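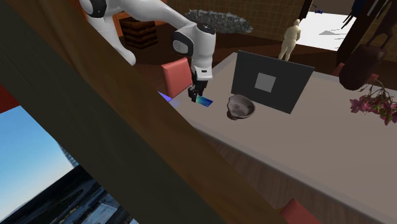

Gelport compressor station enters final testing

30/01/2026

Work on the Gelport compressor station has moved into its final testing phase, and the operator expects to begin feeding gas into the northern section of the Clindgate line in April. The station is the last large piece of the expansion program approved by the Skanuvis board.

All 4 compressor units are now in place on their foundations. The first two have been run under load, and the remaining pair will be started up one after the other once the control system checks are finished. Crews are also completing the insulation of the outlet piping and the fencing on the east side of the site.

The station will raise the working pressure on the stretch between Gelport and Hutchins, where flow has been limited during the coldest weeks of the year. Industrial customers at the Hutchins end have been on interruptible contracts for the past two winters. Skanuvis said those contracts will be reviewed after the station has completed a full month of steady operation, and customers will get written notice of any change in terms.

Pressure testing of the connecting pipeline was completed before the holidays. The connection is 20 kilometers long and crosses the river at two points, both by directional drilling. Inspectors asked for repeat X-rays of 5 welds near the second crossing. Three were accepted as they stood, and the other two were cut out and redone. The repaired section was then tested again together with the rest of the line.

Road access remains the main concern for people living nearby. The county road past the Clindgate valve yard has been down to one lane since fall, and heavy trucks have left ruts on the shoulder. The contractor will resurface the road when the ground has thawed. Until then the temporary traffic lights stay in place, and deliveries of oversized equipment are limited to the hours between the morning and afternoon school bus runs.

At the busiest point of construction, 500 people were employed on the site. That number has been falling as the civil works wrap up, and the workers' camp outside Hutchins will close in stages. Some of the housing units are being offered to local municipalities, which have until the end of next month to apply.

Residents may hear short periods of loud venting while the last two units are being started. Venting will be done during the day only. Notices will be posted at the Gelport post office and on the Skanuvis website the day before each test, along with a phone number for questions.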